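Sensor de partículas que marca de más por la mañana, ¿lo recalibro o lo dejo?

toprak_sur
Buenas a todos. Monté en la terraza un sensor de partículas Proltar para seguir el polvo en suspensión del barrio, y llevo unas semanas con un lío. Entre las 6 y las 8 de la mañana me da picos de PM2.5 absurdos (el martes llegó a 249 µg/m³) y a mediodía baja a 20 o 25, que ya me cuadra con la estación de Fluvemthorpe. No hay tráfico a esas horas ni nadie quemando nada, que yo sepa. Lo único que veo es que la humedad anda altísima al amanecer. ¿Está roto o me falta alguna corrección?

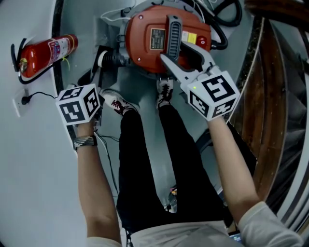
2 respuestas

nube_baja
¡Bienvenido al club de la humedad! Roto no creo que esté. Esos sensores ópticos miden la luz que dispersan las partículas, y cuando el aire está casi saturado las partículas cogen agua y se hinchan - y si hay niebla, encima te cuenta gotitas. Yo guardo siempre la humedad junto al PM y descarto las horas malas antes de hacer medias. También me fue bien calentar un poco la entrada de aire, con un tubo corto, 45 cm en mi caso, aunque ojo, que si te pasas evaporas parte de lo que quieres medir. No toques la calibración de fábrica, corrige después y conserva los datos en bruto.

Flindent
A mí me pasaba igual y lo metí debajo del alero. Mejoró algo, no mucho. Prueba a ver.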